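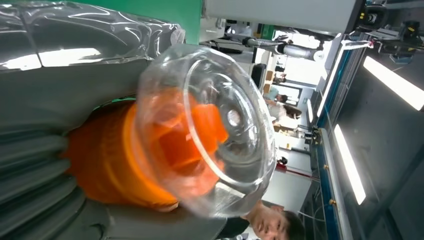 Attachment 1: Bisby bowl, clear, with orange item behind it

Selalside Kitchen & Table
Ticket 2053
Subject: Rings and orange color in glass bowl
Opened by: Hanneke Vandenberghe
Assigned to: Govindasamy
Opened: June 22, 2019
Status: Closed, partial

Report as received

Bisby glass bowl, bought in May. There are rings in the glass, one inside the other, and an orange color on one side that I don't remember from the shop. Your product page says "clear throughout." I have washed it twice. Photo attached. I would like to know if this is a fault before I put food in it.
H. Vandenberghe

Entry 1, Govindasamy

Looked at the attachment. The bowl is face-on, so the rim, the sides and the base all show up as rings. Any round bowl will do that from straight ahead. The orange I don't believe in at all. There is a bright orange ribbed thing right behind the glass and I think we are seeing that through the side. Asked customer to move the bowl against plain white paper and look again.

Entry 2, H. Vandenberghe

Moved it. The orange is gone. Fine, I'll give you that one.

The rings I'm less sure of. I know what a rim is. I mean a thin line a finger's width below the rim, going most of the way around. Your reply reads as if you had decided before you looked.

Entry 3, Govindasamy

Fair. Went back to the photo and I can't pick out a separate line, but there are white reflections all over the curves and I wouldn't trust it either way. Asked for these checks:

Turn the bowl slowly under one lamp. A reflection stays where it is while the glass turns. A mark goes with the glass.
Run a fingernail across the line, from outside and then from inside. Stop if anything feels sharp.
Wipe with white vinegar on a soft cloth, wait ten minutes, rinse, dry.
Do not tap it to "hear if it's cracked." People swear by this. I have never seen it settle anything, and we have had bowls broken by it.

Entry 4, H. Vandenberghe

Lamp: the line turns with the bowl. So it is on the glass or in it.
Fingernail: nothing outside. Inside there is a very slight drag.
Vinegar: fainter, still there. I did it again and there was no change after that.

Before you ask, I don't own a dishwasher. I did stack it for a while with another bowl inside it.

Entry 5, Govindasamy

Drag on the inside plus stacking sounds like scuffing from the foot of the smaller bowl. The part that came off with vinegar was probably hard water. I say probably. Asked what was between the bowls, and whether the gray cloth and clear plastic in the photo had been used for storing it.

Entry 6, H. Vandenberghe

Nothing was between them. The leaflet in the box says the bowls "nest safely," so I nested them. No, I don't store it in the cloth or the plastic.

Now I see your shop sells Tukitz sleeves for exactly this purpose. I'd like to hear why a bowl that nests safely needs a sleeve.

Entry 7, Govindasamy

I'd like to hear that too. Sent the leaflet wording to the product desk.

Product desk says: the claim refers to the bowls not jamming together, tested to 3,000 nestings. I asked if anyone checked the glass for scuffs after the 3,000. The answer was that scuffing was "not in scope." Passing that on word for word.

Also asked whether it matters that a full set puts 700 grams on the bottom bowl. No answer yet.

Entry 8, H. Vandenberghe

So they tested whether it gets stuck and wrote "safely." All right.

Can I use it or not?

Entry 9, Govindasamy

For cold food and serving, I see no reason not to, going by what you found with the fingernail. I would not put it in the oven or pour boiling water into it. The leaflet allows both, but I can't examine your bowl from here and a scratch is a weak spot in any glass. If the line gets longer or starts to catch the nail, stop using it and reopen this ticket.

For storage, a folded dish towel between the bowls does what the sleeve does. A sheet of paper towel is enough if you don't move them much.

Offered: replacement bowl or store credit.

Entry 10, H. Vandenberghe

Replacement, please. I'll keep the old one for fruit. No sleeve.

Entry 11, Govindasamy

Replacement booked, return not required. Closed as follows:

Orange color: no fault, item behind the glass.
Rings, general: no fault, shape of the bowl.
Line below rim: likely scuff from nesting, not confirmed.
Leaflet wording: open with product desk, 2 reminders sent.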